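Pilter Companion: progress report to the Vachon Fund
Reporting period ending March

Summary

The Companion is an online encyclopedia for the science fiction series Pilter, covering its characters, species, ships and places. The grant pays for a rewrite of the character entries from the first two seasons and for a search index. Of the 28 entries promised for this stage, 12 are finished and online, 9 are with readers for checking, and the rest are in draft. We expect to close the stage one month behind the schedule in our application.

Character entries

The delay comes almost entirely from the Vutar. In the old version of the Companion each Vutar prisoner had a separate page, and several of those pages turned out to be about the same person under different names. The crew of the Pronby gave nicknames to captives, later episodes used rank titles, and the tie-in novels used something else again. Arsalan Swati rewatched the whole prison ship storyline with the scripts beside him and merged the duplicates. Old page names now redirect to the merged entry.

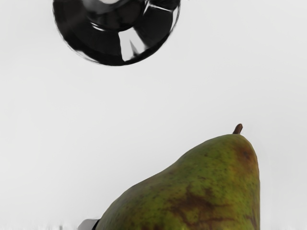

Merging took longer than writing from scratch would have. Every statement had to be traced to an episode, and a fair number could not be. Those have been moved to the discussion pages, where readers can supply a source. If no source has come in by the end of the next stage we will delete them.

We also changed how entries treat the novels. Anything found only in a novel now goes under its own heading at the foot of the entry. Essam Lamrani wrote the guideline and has applied it to all finished entries. The entry on the treaty colony is the longest so far, as the novels contradict the series on who signed and when.

Search index

The index is working on the test site. It holds 1,000 terms, including spelling variants for Vutar names. Searching for a nickname brings up the right character, which the old site never managed. Two faults remain: apostrophes in place names break the results, and ship classes are listed apart from the ships in them. Booker Delacroix is fixing the first. The second needs a decision about categories and will wait until the drafts are done.

Reader checking

Each entry goes to two readers before it is published. One checks facts against the episodes and the other reads for plain language. We asked the readers whether the new layout helped, and most preferred it. The main complaint was about plot details given away in the opening paragraph.

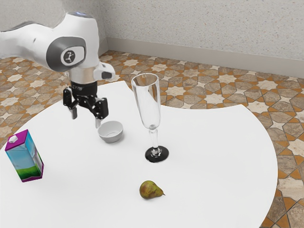 Darcy Chan wrote that she had stopped reading the commander's entry at the second sentence, having not yet reached the episode where he changes sides, and asked that opening paragraphs go no further than a character's first appearance. We have adopted this for all new entries and will revise the finished ones.

Spending

Spending is within budget. Hosting cost less than planned and editing hours cost more. We ask permission to move the unspent hosting money to editing. No other change is requested.

Next stage

Finish the remaining drafts, revise the opening paragraphs, move the index to the live site, and begin on the ships.

Jocelyn Perron
Editor, Pilter Companion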